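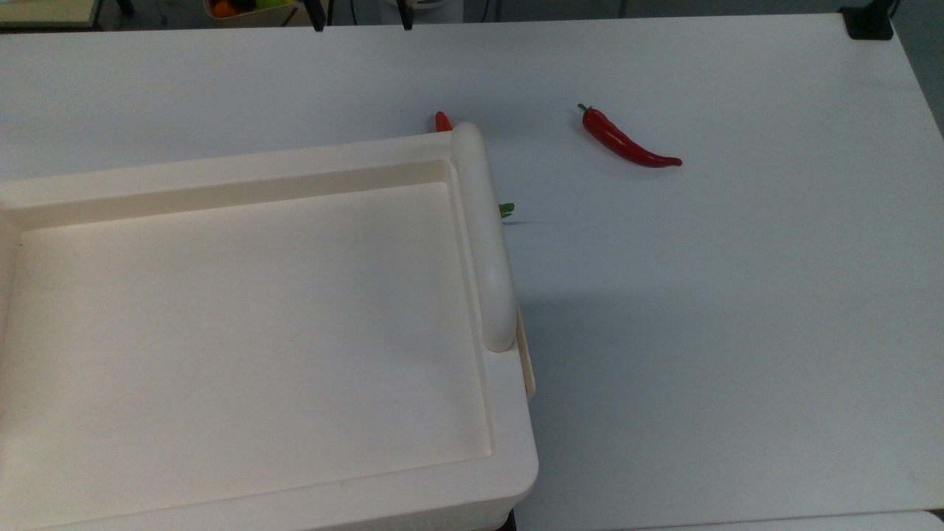 Mahsa Kordestani says the part people get wrong is where they look. They watch the arm, she told me over the noise of the lobby, when they ought to be watching the vegetables.

So I tried it her way. Olel had opened its Skotberg workshop to visitors at 9 on an October morning, and by the time I got in, the crowd was three deep at the sorting tables. The job on show was one most of us do without a thought: pick up produce, put it in a tray. A red chili on a white tabletop looks like the easiest target in the world, bright and glossy and all by itself. But it's curved, it's slick, and it tapers to a point, so where you take hold of it matters a lot. Grab too near the tip and it swings. And then there are the vegetables that end up tucked behind the tray, with maybe a bit of stem showing. Those are the ones that had me leaning over the rope!

The software that plans the grasps is called Traslow, and the team has been feeding it practice runs since spring. The counter on the wall read 3,154 tries when I arrived, with 241 of them on chilies alone. A screen beside it played back old attempts, including a whole reel of misses (a pepper pinched so lightly it slid away, another nudged farther off with every try). I loved that they showed those. The kids in front of me groaned at each one like it was a ballgame.

What surprised me most was how much talk there was about trays. Pakzad, the parts shop down the road, makes them with thick walls and a rounded rim, and two of the engineers got into a friendly argument over that rim while I stood there. A taller wall keeps things from rolling out. It also hides whatever is lying on the far side. They hadn't settled it by lunch.

Kordestani let a few of us try moving the arm by hand controls in the afternoon session. I went for a chili and missed twice. On the third go I got it by the thick end, up near the stem, and carried it over the rim with my shoulders up around my ears. The boy after me did it on his first try.

The workshop opens again in the spring, and they're hoping to have onions by then.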